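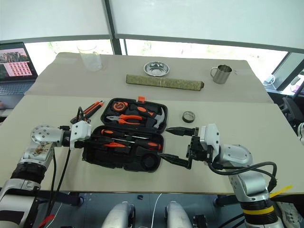 Colm Mac Giolla asked at the last planning round whether a second pair of arms is warranted before the first has been fully used, and the question deserves a direct reply.

Slide 4. The Tillivar budget provides for one two-armed station, to be purchased through Plarkik. Grippers, spare cables and fitting are entered on separate lines. The tool case task sets the requirement – small handled tools, moulded slots, and two arms working over one table.
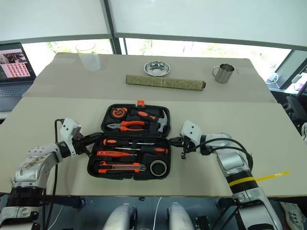

Page last changed: Monday, 5.56 pm

Slide 5. Pause for the cost table. Hand tools of the kind used at the station are charged to consumables and should not be placed in the capital request. Grollelard has quoted 565 for each replacement set of gripper fingers, delivery excluded. A second quotation is awaited from Nic Giolla.

Members are invited to approve the first station only. The request for a second pair of arms will return in April, together with the hours recorded on the first.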